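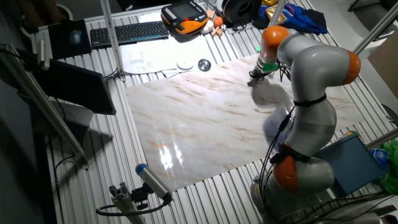 한 독자는 지난 호의 작업대 기사에 대해, 광택 대리석무늬 판은 사진에는 잘 나오지만 조명 아래에서 반나절만 일하면 눈이 먼저 지친다고 적어 보냈다. 같은 편지에는 알루미늄 바닥 위에 판을 그냥 올려 두면 어느 쪽으로든 조금씩 돌아가는데, 이것을 고정해야 하는지 그대로 써도 되는지 묻는 대목도 있었다. 두 질문 모두 지난 호에서 다루지 않은 내용이다.

대리석무늬 상판을 다시 본다
광택면, 알루미늄 홈, 그리고 그 위에 놓이는 작은 물건들

대리석무늬 판은 원래 주방과 욕실의 마감재로 유통되던 품목이다. 흰 바탕에 갈색이나 황갈색 줄무늬가 들어간 것이 가장 흔하고, 표면은 유광과 무광으로 나뉜다. 최근에는 공작실이나 촬영용 책상에 얹는 덧판으로 찾는 경우가 늘었다. 천연석에 비해 가볍고, 재단이 쉬우며, 더러워지면 판만 교체할 수 있다는 점이 이유로 꼽힌다.

덧판을 고를 때 먼저 확인할 항목은 무늬보다 두께와 뒷면 구조다. 얇은 시트형은 바닥의 요철을 그대로 따라간다. 평평한 합판 위에서는 문제가 없으나, 홈이 나란히 파인 알루미늄 프로파일 위에서는 물건을 눌러 놓을 때 홈 자리가 미세하게 꺼진다. 단단한 판형은 홈 위를 건너지르기 때문에 눌림이 적다. 대신 판 자체가 휘어 있으면 모서리가 뜬다. 구입 직후 평평한 바닥에 뒤집어 놓고 네 모서리를 차례로 눌러 보면 휨 여부를 바로 알 수 있다.

Trekdale의 유광 판을 기준으로 하면, 받침 간격은 300mm를 넘기지 않는 편이 좋다. 간격을 더 벌리면 판 중앙에 공구함 정도의 무게만 얹어도 줄무늬의 반사가 휘어 보인다. 눈으로 처짐을 재기는 어렵지만 반사된 조명의 윤곽은 처짐에 민감하다. 형광등이나 막대형 조명의 반사가 곧게 보이는지 확인하는 방법은 별도의 도구가 필요 없고, 자를 대는 것보다 빠르다.

알루미늄 바닥과의 관계

홈이 파인 알루미늄 바닥은 고정 장치를 임의의 위치에 걸 수 있다는 점에서 작업대로 쓰기 좋다. 단점은 작은 물건이다. 나사, 펜촉, 와셔처럼 폭이 좁은 부품은 홈에 들어가고, 들어간 뒤에는 손가락으로 꺼내기 어렵다. Ellon의 프로파일은 홈 폭이 8mm이며, 연필은 걸치지 못하고 빠진다. 덧판을 얹는 첫 번째 실용적 목적은 이 홈을 덮는 데 있다.

판을 홈과 평행하게 놓을지, 비스듬하게 놓을지는 취향의 영역처럼 보이지만 실제 차이가 있다. 평행하게 놓으면 판의 긴 변 아래에 홈이 겹쳐 변 전체가 받침 없이 뜰 수 있다. 조금 틀어 놓으면 변이 여러 살을 가로지르므로 지지가 고르게 나뉜다. 대신 줄자를 대거나 종이를 맞출 때 바닥의 선과 판의 선이 어긋나 기준을 혼동하기 쉽다. 편집부의 결론은 다음과 같다. 치수를 다루는 작업이면 평행하게 놓고 긴 변이 살 위에 오도록 옮긴다. 정리, 포장, 분류처럼 치수가 필요 없는 작업이면 방향은 자유롭게 둔다.

미끄럼 문제는 판과 바닥 사이의 마찰로 결정된다. 양쪽이 모두 매끈하면 팔꿈치로 미는 힘에도 판이 돈다. 두께 2mm의 고무 패드를 모서리 안쪽에 붙이면 대부분 해결된다. 패드를 모서리 끝까지 붙이면 옆에서 보이고 먼지가 달라붙으므로 안쪽으로 물려 붙인다. 브래킷으로 가장자리를 잡는 방식은 더 확실하지만, 브래킷의 조임 면이 광택면에 직접 닿으면 자국이 남는다. 얇은 펠트나 종이 테이프를 사이에 끼우고 조인다.

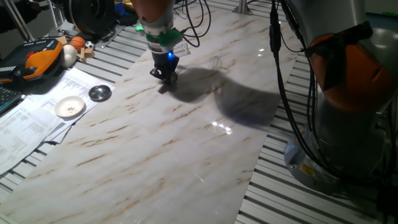

브래킷을 쓰는 경우에는 조임 위치도 따져야 한다. 한쪽 끝만 강하게 조이면 반대쪽이 들리고, 들린 쪽에서 소리가 난다. 마주 보는 변을 약하게 조이는 편이 한 곳을 세게 조이는 것보다 안정적이다. 판을 자주 빼서 닦는 작업장이라면 브래킷은 번거롭다. 고무 패드만으로 시작하고, 판이 움직인 흔적이 보일 때 브래킷을 추가하는 순서를 권한다.

유광면의 반사

독자의 첫 질문으로 돌아간다. 흰 유광면은 조명을 넓게 퍼뜨리지 않고 특정 지점에 밝은 점이나 덩어리로 되돌린다. 광원의 모양이 남아 있는 이 반사는 시선의 위치에 따라 움직이므로, 작업자가 몸을 옮길 때마다 다른 부분이 보이지 않게 된다. 줄무늬가 옅은 판일수록 반사와 무늬의 경계가 흐려져 흰 부품이나 투명한 부품을 놓치기 쉽다.

해결 방법은 조명 쪽에 있다. 광원이 작업자의 맞은편 위쪽에 있으면 반사가 정면으로 들어온다. 광원을 작업자의 옆이나 뒤로 옮기면 반사 지점이 시야 밖으로 나간다. 다만 뒤로 옮길 경우 몸과 팔의 그림자가 판 위에 떨어진다. 흰 유광면에서 그림자는 윤곽이 흐린 넓은 얼룩으로 나타나며, 그 안에서는 갈색 줄무늬와 작은 물건의 대비가 낮아진다. 반사와 그림자 가운데 어느 쪽이 덜 방해되는지는 다루는 물건에 따라 다르다. 금속 부품을 주로 다룬다면 그림자 쪽이 낫다. 종이와 인쇄물을 주로 다룬다면 어느 쪽이든 큰 차이가 없다.

천장 조명을 옮길 수 없는 방에서는 확산판이 대안이다. 유백색 판을 광원 아래에 달면 밝은 점이 넓은 면으로 바뀌고 최고 밝기가 내려간다. 반사가 사라지지는 않는다. 무광 코팅 필름을 판에 덧붙이는 방법도 있으나, 필름 가장자리에 먼지가 끼고 무늬가 탁해져 유광 판을 고른 의미가 줄어든다. 이 경우에는 처음부터 무광 판을 사는 것이 비용 면에서 유리하다.

청소와 흠집

유광면은 얼룩을 잘 드러내고 잘 지워진다. 지문은 각도를 낮춰 보면 확인되며, 마른 극세사 천으로 닦는다. 테이프 자국은 Pristotach 같은 중성 제거제를 천에 묻혀 눌러 둔 뒤 한 방향으로 밀어낸다. 제거제를 판에 직접 뿌리면 절단면으로 스며들어 표면층이 들뜰 수 있다. 시험은 실온 23도의 편집부 작업실에서 진행했으며, 추운 창고에서는 접착제가 굳어 누르는 시간을 더 길게 잡아야 한다.

흠집은 대부분 금속 바닥을 가진 물건을 끌 때 생긴다. 깡통, 뚜껑, 금속 원판은 테두리가 좁고 단단해 하중이 선으로 집중된다. 내려놓을 때는 자국이 남지 않지만 옆으로 밀면 가는 호가 생긴다. 이런 물건은 들어서 옮기는 습관이 가장 값싼 보호책이다. 자주 쓰는 자리가 정해져 있다면 얇은 코르크 받침을 둔다. 목제 블록이나 고무공 같은 물건은 흠집을 거의 내지 않지만, 표면에 모래가 붙어 있으면 사정이 달라진다.

한 번 생긴 흠집은 줄무늬와 방향이 같을 때 눈에 덜 띈다. 무늬가 대각선으로 흐르는 판이라면 물건을 주로 움직이는 방향을 무늬에 맞춰 두는 것도 방법이다. 흠집을 지우려고 연마제를 쓰는 것은 권하지 않는다. 연마한 부분만 광택이 죽어 반사가 끊기고, 원래의 흠집보다 넓은 자국이 남는다. 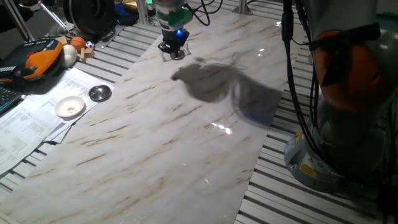

주변부의 배치

덧판을 들이면 판 위는 깨끗해지고 판 바깥이 어지러워진다. 키보드, 마우스 패드, 출력물, 장난감과 실패 모양의 소모품이 판의 가장자리를 따라 밀려나기 때문이다. 바닥이 홈이 있는 알루미늄이면 이 물건들은 홈 위에 그대로 놓이게 된다. 키보드와 마우스 패드는 면적이 넓어 문제가 없다. 출력물은 홈 위에서 글씨를 쓰면 종이가 눌려 찢어지므로, 메모가 필요한 종이는 클립보드에 끼우거나 판 위로 올린다.

공은 따로 취급한다. 축구공이나 농구공 모양의 작은 공은 알루미늄 홈에 걸쳐 멈추는 일이 많지만, 유광 판 위에서는 약간의 기울기에도 굴러간다. 수평계를 쓰지 않고 판의 기울기를 확인할 때 작은 공은 오히려 유용하다. 판 중앙에 공을 놓고 손을 뗀 뒤 움직이는 방향을 본다. 보관할 때는 테두리가 있는 용기에 넣는다. 블록처럼 면이 평평한 물건은 공 옆에 두어 임시 고임목으로 쓸 수 있으나, 장기 보관에는 적합하지 않다.

천은 접어서 둔다. 구겨진 천 아래로 작은 부품이 들어가면 찾는 데 시간이 걸리고, 천을 들어 올릴 때 부품이 홈으로 떨어진다. 상자는 뚜껑이 있는 것을 작업대 뒤쪽에, 뚜껑이 없는 것을 앞쪽에 둔다. 내용물을 보려고 몸을 기울이는 횟수가 줄어든다.

모니터는 덧판과 떨어뜨려 세운다. 화면이 판을 향하면 화면의 빛이 유광면에 비쳐 또 하나의 반사가 된다. 뒷면이 판을 향하도록 세우면 반사는 없지만, 모니터 받침이 판의 변과 겹치지 않는지 확인해야 한다. 받침이 변에 반만 걸치면 판이 들리고 모니터도 기운다.

철망 바구니를 판 위에 둘 때

유광 판 위의 수납 용기로는 철망형이 자주 쓰인다. 내용물이 옆에서 보이고, 먼지가 바닥에 쌓여도 들어서 털면 된다. 흰색 도장 철망은 흰 판과 색이 가까워 눈에 덜 거슬린다. 반면 같은 이유로 테두리의 위치를 착각해 손이 걸리는 일이 있다. 어두운 방에서 쓴다면 테두리가 진한 색인 제품이 안전하다.

Mokgethi의 흰색 마름모 철망 바구니를 빌려 판 위에 올려 보았다. 마름모 철망은 얇은 금속판에 칼집을 내고 늘려 만들기 때문에 절단부가 날카로울 수 있다. 이 제품은 윗면 테두리를 막힌 띠로 감싸 손이 닿는 곳의 절단부를 가렸다. 점검할 곳은 바닥면이다. 도장이 벗겨진 교차점이 있으면 바구니를 밀 때 그 점이 판을 긁는다. 손톱으로 바닥을 훑어 걸리는 곳이 있는지 확인하고, 걸리는 곳에는 투명 범퍼를 붙인다.

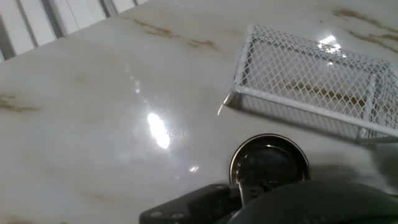 범퍼의 위치는 모서리에서 조금 안쪽이 적당하다. 철망 바닥은 가운데가 처지기 쉬우므로 무거운 물건을 담을 계획이라면 중앙에도 하나를 더 붙인다. 범퍼를 붙인 뒤에는 바구니가 판에서 살짝 뜨고, 그 틈으로 마른 천을 밀어 넣어 닦을 수 있다. 바구니를 들지 않고 청소할 수 있다는 점은 수납 용기가 많은 작업대에서 차이를 만든다.

담는 물건의 크기도 따진다. 철망의 눈보다 작은 부품은 빠지고, 눈과 비슷한 크기의 부품은 끼인다. 끼인 부품을 당겨 빼다가 도장이 벗겨지는 경우가 많다. 작은 부품은 통에 넣은 뒤 통째로 바구니에 담는다. 이때 금속 통은 철망과 부딪혀 소리가 나고 서로 도장을 깎으므로, 바닥에 종이를 한 장 깔아 둔다. 종이를 깔면 철망의 장점인 통풍과 먼지 빠짐은 줄어든다.

바구니를 판의 변과 나란히 둘지 비스듬히 둘지도 문의가 들어오는 항목이다. 손이 들어가는 방향을 기준으로 정하면 된다. 긴 변이 작업자를 향할 때 안쪽 물건까지 닿는 거리가 가장 짧다. 작업자가 판의 모서리 쪽에 서는 배치라면 바구니도 그 방향으로 틀어 두는 것이 맞고, 판의 변과 어긋나 보이는 것은 기능과 무관하다.

교체 시기

유광 판의 수명은 표면층이 결정한다. 반사된 조명의 가장자리가 뿌옇게 번지면 잔흠집이 누적된 상태다. 작업에는 지장이 없으나 촬영용으로는 쓰기 어렵다. 판을 돌려 덜 쓴 쪽을 앞으로 보내면 당분간 더 쓸 수 있다. 절단면이 부풀었거나 표면층이 모서리에서 들뜬 판은 교체한다. 들뜬 부분에 천이 걸리면 층이 한꺼번에 벗겨진다.

교체한 헌 판은 잘라서 알루미늄 홈을 덮는 보조판으로 쓸 수 있다. 키보드 아래나 출력물 자리에 맞게 재단하고, 절단면은 종이 테이프로 감싼다. 줄무늬 방향은 새 판과 맞추지 않아도 된다. 무광 판과 유광 판의 반사 비교는 12월호에 싣는다.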